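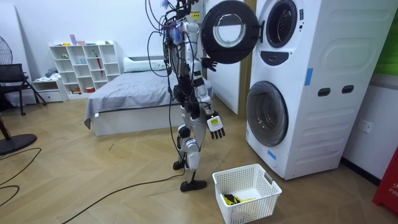 By Haris Yordanov

Why Does a Washing Machine Have a Round Door?

Look around your home and count the doors. Bedroom door, fridge door, cupboard door: they nearly all have corners! Now go and find the washing machine. If it loads from the front, its door is very likely a circle, and there's some great science hiding in that shape.

Inside the machine is a big metal can called the drum. It has to spin, and a round thing can spin inside a snug space without bumping into anything. Try turning a cookie tin lid on a table, then try a cereal box. The box pokes its corners out, but the lid takes up the same space the whole way around.

The opening of the drum is round, so the door is round too. Water pushes on the door while the clothes are washing, and a circle spreads that push out evenly. A square door would get extra strain at its corners.

What stops the leaks?

Run your finger around the opening of a front-loading washer (with a grown-up, and only when it's switched off) and you'll find a squishy ring of rubber. It's called a gasket. When the door clicks shut, the glass presses into the rubber and closes up the gap. Many washer doors have glass that bulges inward like a bowl, which also helps push the clothes back into the drum.

Why are there two doors?

Some homes have one round door on top of another. It's a clever way to save floor space! In many stacked sets the washer is at the bottom and the dryer sits on top. A washer full of water is very heavy, and it shakes when it spins, so it makes sense to keep it low.
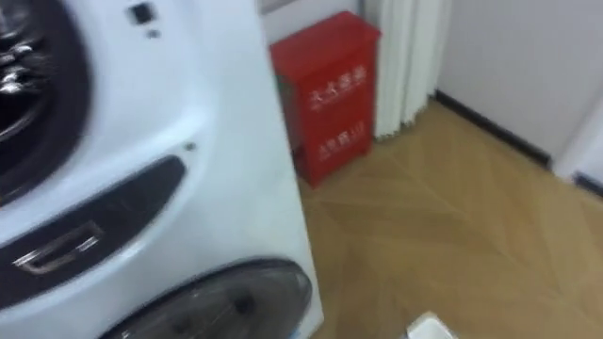

How does a dryer dry?

Think about a puddle on a warm, windy day. It gets smaller and smaller until it's gone, and the water has floated off into the air as vapor. A dryer does the same job much faster. It warms the air, blows it through the clothes, and tumbles everything so that every sock gets a turn.

My friend Demetrio Salcedo teaches second grade in Tedcombe, and his class tested this one Thursday in April. They hung up 2 wet washcloths, one flat and one scrunched into a ball. By lunchtime the flat one was dry and the ball was still soggy in the middle. Tumbling keeps your laundry from turning into soggy balls!

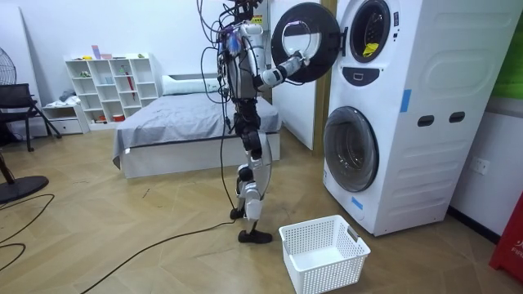
2 minute read

Try it yourself

Find something yellow, like a duster, and a clear plastic jar with a lid. Pop the cloth inside and lay the jar on its side. Roll it slowly and watch the cloth ride up the wall and flop down again. Now roll it faster. Can you make the cloth stick to the side?

One big rule: washers and dryers are never for climbing into, and that goes for pets and toys as well. Always ask a grown-up before you open the door.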